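Chair job, ticket 67: slow on legs, no joy on the third day
Opened by: Nhyira Quansah
Status: open (sort of)
Logged: October 15, 2018

Right, I'm writing this one up properly so I stop answering the same question in the hallway. The question is always "can it put a chair together yet?" and my answer so far is a long noise through my teeth. Bits of it, yes. The whole chair, start to finish, with me sitting over there having a coffee? No, and I've got the log to prove it.

The job is a white plastic chair, black cloth on the bench, two arms on it.
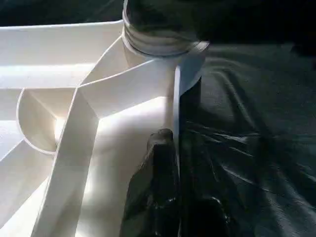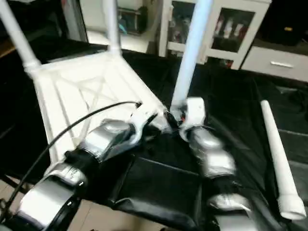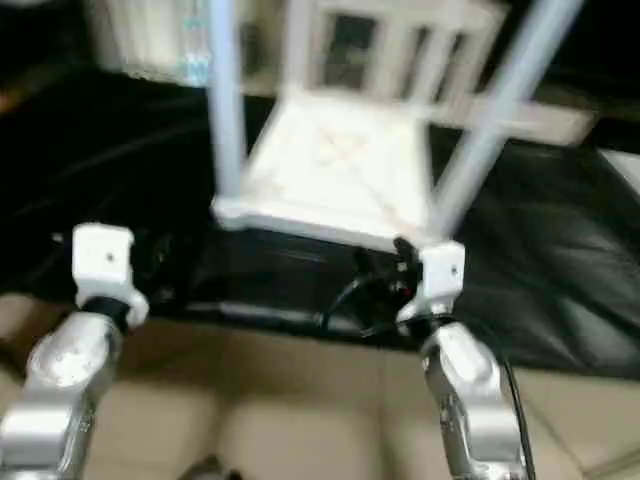
My complaint, in plain words: the arms are good at hanging on and pretty ordinary at knowing when they've finished. Give them a leg and a socket and they'll get the one near the other, no worries. Then comes the last little shove, the bit where you or I would lean on it and feel the thing seat, and they go all polite. They push, they stop, they back off, they push again. I had 17 of those on one leg before I hit pause and went for a walk.

What I've tried, in the order I tried it:

1. Restarted everything. Of course I did. Made no difference, but it's the first thing Kwofie support would ask me so I'm putting it at the top.

2. Bumped the push limit up a notch in the Vidorine settings. Better seating on the first leg, then the seat panel skated across the cloth because there was nothing holding the far side. Put the limit back where it was.

3. Had the left arm brace the seat while the right arm did the leg. This was the best change I made all week and I'm a bit annoyed I didn't start with it. Went from finishing 6 tries in 50 to finishing 17 in 50. Still not what I'd call a robot that can build a chair, but I rang my sister about it, so you can tell how my evening was going.

4. Changed the cloth. The shiny stuff glares under our lights and I was sure it was putting the cameras off. Swapped in a duller one for a morning. No change at all in the results, so the shiny one went back on (it's easier to wipe).

5. Slowed the right arm to half speed for the last part of the move. Fewer missed sockets, but a single chair then takes over 50 minutes, and I can do one in six with a sore wrist and the radio on. I've left it slow for now.

Things I haven't tried and would like somebody to have an opinion on:

- Wiggling. When I do it by hand I never push straight, I sort of waggle the leg as it goes in. I don't know how to ask for a waggle. The Brulstead people reckon there's a search pattern you can switch on, but the page they sent me is for the older controller.

- A rubber mat under the cloth. Cheap, probably sensible, feels like cheating. The whole point is that it should work on somebody's actual kitchen bench.

- Handing over a half-built chair and only asking for the last leg. I suspect it would look brilliant in a demo and teach us nothing.

On the bigger question, since people keep asking me whether to get excited: I'd trust this setup today to hold something steady for me, and that's genuinely handy! Anyone who has built flat-pack alone at nine at night knows what a second pair of hands is worth. I'd trust it to fetch a part if I'd put the part where it expects. I would not sit on anything it had built without checking all the legs first. When the Vulilport lot came through in May they asked about shop-floor work, stools and crates and that kind of thing, and I told them the same: come back when it can tell a tight leg from a loose one.

Next step on my end is the waggle, if anyone can point me to the right page for our controller. After that it's the mat, pride or no pride. Leaving this ticket open until we get a full run of chairs I'd let my dad sit on.

Comments (4)

benchmonkey: Search pattern on the newer controller is under insertion, then spiral. Start with a tiny radius or it'll chew up the socket. Ask me how I know.

Tilly R: Half my family can't tell when a chair leg is in either, so I'd go easy on it.

oldfitter: Use the mat. We bolt things down in every shop I've ever worked in and no one calls that cheating.

Nhyira Quansah: Cheers benchmonkey, found it. Spiral's on for tomorrow's runs, small radius, and I'll put the numbers here. oldfitter, fine, I've ordered the mat.

Filed under: Bench Log, Two-Arm Jobs, Can It Do Chores Yet

Contact us | Copyright 2018 | Back to top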